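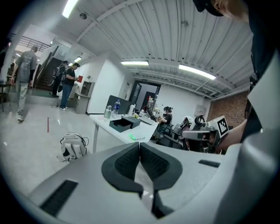
Subject: Re: [hulme-rooms] Moving into the big room, lights and desks

Hello all,

Thank you for the fast answers. I reply below the quoted part.

> On the first floor plan from Ikwood the desks stand in 3 rows and
> the lights are not drawn at all. Can somebody tell us which way
> the tubes run? We at Gistodus would like to order the desk lamps
> before December, and we do not want to pay for lamps which are
> not needed. Also, is there space to keep a free way to the door?

About the lights: the ceiling has its own long fluorescent tubes, and I think they are enough for the middle of the room. For the desks along the walls I am less sure. I propose that we order only 2 lamps now, try them for one month, and then decide about the others.

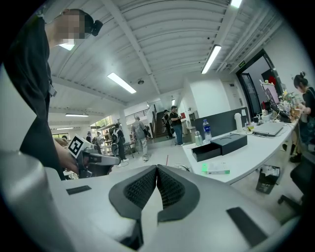
The free way to the door is for me the more important question. Ikwood wrote in their offer that the rows can be moved without extra cost until the furniture is delivered, so we should use this. Please look how open the floor is toward the back, where people walk through, and at the small green exit sign high up near the doorway on the right. I would like that no cupboard or coat stand is put where it hides this sign. The plan has a tall cupboard from Grinska, item 209, and I ask that we move it to another wall.

About the chairs: we keep the office chairs we have. If your chair is broken, please put a paper on it with your desk number, so that it is not carried back by mistake.

I will send the corrected plan to Ikwood tomorrow at 11. If you have another wish, please write it to the list before this time.

With kind regards,
from the Hulme office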